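3. Putting things up on boards

3.1 Why I looked at boards at all

When I started visiting home workshops in May I meant to write about benches. I had a whole set of questions ready about height, clamps and where people keep their tea. But the benches were mostly covered in stuff, and the people I talked to kept waving me towards the wall, or towards whatever was standing at the back of the bench. So I gave in and looked at the boards instead.

Nineteen people let me in, and I have roughly 400 pages of notes from those visits (my handwriting is large). Marjatta Saarela, who did the second reading of the notes, sorted the boards into storing boards and working boards. A storing board is for things you take down and put back – pliers, tape, the good scissors. A working board holds things that stay put while a project is going on, and they only come off when the project is finished or given up. I was sceptical about the split at first, but it has held up well and I use it from here on.

3.2 Working boards

Working boards are much less tidy than storing boards, and their owners are much fonder of them! What people liked was being able to get at everything from the front. One man in Millance told me he used to keep his circuit boards in a biscuit tin under the bench and lost whole evenings to fishing for the right end of a wire. With the electronics fixed upright he could follow a cable with his finger.

Cables came up in nearly every chat. Most people left them longer than they needed to be, particularly where something had to bend or turn, and put up with the loops. Nektarios Galanis argued with me about this over several emails. He thinks long cables are plain laziness, and I think they're a sensible bit of slack for a thing that isn't finished yet. We haven't settled it. In Figure 4 the black cables swing well out on both sides of the grey printed arm, and the electronics sit low down on the white board behind its base.

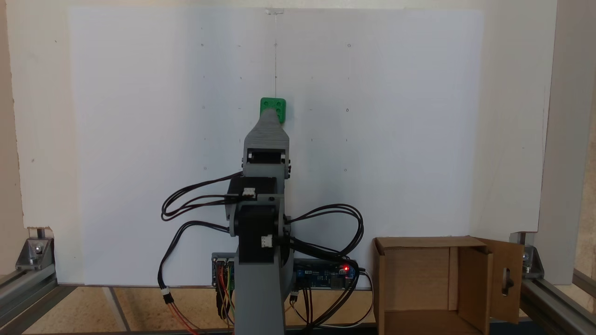
Figure 4. A working board, with the circuit boards mounted low and the jumper wires left hanging.

3.3 Storing boards

Storing boards were easier to talk about, as everyone has a rule for them. Hooks at shoulder height for the daily tools, heavy things lower down, and a corner for whatever has no home. Two people had drawn outlines round their tools in marker pen, and both admitted the outlines were out of date. I come back to those in section 4, along with the question of labels.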